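**September 28, 2025**

# Skavano opens a quiet table room in the old Mulder building

Skavano, the neighborhood workspace on the ground floor of the former Mulder print shop, is opening a new room for people who need a table and a few hours of peace. The Table Room is ready for its first bookings now, and we are so pleased with how it came out!

The idea came from our members. Many of them work from kitchens and bedrooms, and they kept asking for a place that felt calm without feeling like a bank. They wanted a door that closes, a decent chair, and a table that somebody else keeps clear. So we took a room that had been used for paper storage and spent the summer giving it back its walls.

And what walls they are. When the old paneling came off, the brick behind it was in far better shape than we had dared hope, a mix of orange, tan and brown with dark mortar. Cor Verschueren, who led the work, asked us to leave it bare, and we said yes before he had finished the question. The ceiling above it is plain white, and that keeps the room bright even with so much brick.

"I have worked in this building on and off for years and I had never seen that wall," said Verschueren. "We cleaned it by hand, mostly with brushes. I'd do it again tomorrow, maybe not with the same knees."

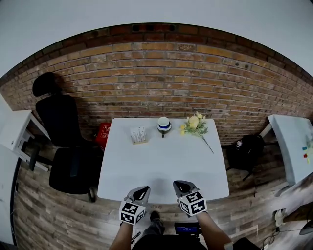 The furniture was chosen by Nele Dewulf, who runs the members' desk at Skavano. She settled on white rectangular tables and black office chairs with a tall backrest and a headrest, and tried out more chairs than she would like to admit before picking one. Her rule for the tables was that whatever sits on them should stay along the far edge, so that the part closest to you is yours. A cup, a little card stand, some yellow flowers, and then plenty of space to spread out.

"The flowers are artificial and I will defend them to anyone," said Dewulf. "We tried fresh ones in January, when we were testing the idea in the hallway, and I spent half my week changing water. These are cheerful every single morning. People come in, put their cup down and get going, and that's the whole thing, really."

Sessions in the Table Room last 90 minutes and can be booked back to back if the next one is free. Tea and coffee are included. We ask that calls be taken in the hallway, where there is a bench, and that lunch be eaten in the shared kitchen (the soup smell does travel, we have checked).

The work was paid for by Skavano with help from Naltus, the local building fund, which gave 3000 euros toward the walls and the lighting. Zevow, the furniture workshop across the courtyard, lent us tools and a great deal of patience while our chairs sat in their loading bay.

"It's a small room and I love that they kept it small," said Virgil Ardeleanu of Zevow. "I went over to borrow back a sander and ended up sitting there with my order book for an hour."

The Table Room will also be open to non-members on selected mornings. Chak-lun Choi, who looks after the building's public program, is putting together the first set of open sessions, including a letter-writing morning and a help table for people filling in forms. Dates will be posted at the front desk.

**Bookings and visits**

Members can book at the front desk or through their usual account. Visitors are welcome to come by and see the room when it is not in session.

**Press contact**

Wim Declercq, Skavano
Ask for Wim at the front desk, Mulder building, courtyard entrance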